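Keeping the Tikudus Cell in Working Order

July 2021

The Tikudus cell at Tateck's site in Skarkau consists of a single robot arm with a two-finger gripper, a small camera at the wrist, and a flat gray table. It is used to rehearse pick-and-place routines before they are released to the larger Cropper line. The technician responsible for its setup and upkeep agreed to explain how the work is organized. In keeping with company practice, the technician is identified by position only.

Asked which part of the cell requires the most attention, the technician began with the table. "Visitors look at the arm first," the technician said. "Most of my hours go into the surface under it. If the table is dirty or the markings have moved, everything we record afterward is open to question."

The markings are strips of blue painter's tape, laid by hand to divide the tabletop into cells. Operators use the cells to agree on where an object should be placed at the start of a run. According to the technician, the tape is a reference for people, and the arm's own positions are held in the controller. For that reason a slight lean in a strip is tolerated, provided that the written record names the correct cell.

"We discussed having lines engraved," the technician said. "The layout has changed four times since the cell was commissioned, and each change would have meant a new tabletop. With tape, I can lay a new grid before lunch."

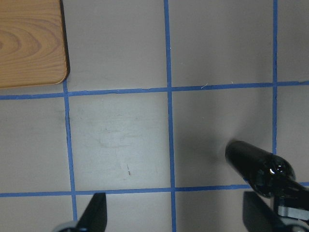
The taped work surface as seen by the wrist camera, with the gripper open.

Tape has its own upkeep. The places where strips cross are inspected first, as wrinkles and frayed edges tend to develop there. A small wrinkle may remain in service. A lifted edge may not, and the affected strip is replaced over its full length. "Patching only adds another layer," the technician said. "A thin object set down across a thick overlap will rock, and then the operator blames the gripper."

Cleaning follows a fixed order. Loose fibers and crumbs are removed with a dry brush, and the surface is then wiped with a lightly dampened cloth. Smudges are harder to deal with than dust, the technician explained, and the middle of the table usually needs a second pass. Any cleaner that leaves a shine is prohibited, as reflections interfere with the camera.

The technician was equally particular about the gripper. The fingers are opened fully before each inspection and checked for chips at the tips. They are then closed on a gauge block, and the gap is compared with the value in the cell log. The finger screws are retightened after every 18 hours of running time. "It is a dull job, and I have never regretted doing it," the technician said.

The most serious fault to date occurred in April, when the arm began to set objects down short of their intended cells. The team first suspected the camera. The cause proved to be a loose screw at the base of one finger, which allowed the finger to shift under load. The repair itself took 11 minutes. Locating the fault had taken five days.

"We had been adjusting software to make up for a screw," the technician said. "Since then, the rule in this cell is that mechanical checks come first, and they are signed for before anyone opens the calibration page."

Changes to the procedure are now entered in a log kept beside the controller. Each entry gives the reason for the change and the position of the person who approved it. Tateck intends to apply the same format to the Cropper line once the present set of rehearsals has been completed.

The technician expects the tabletop to be relaid before then. The new grid will have smaller cells on the side nearest the arm, where operators have asked for finer placement. The tape for it has already been ordered, in the same blue.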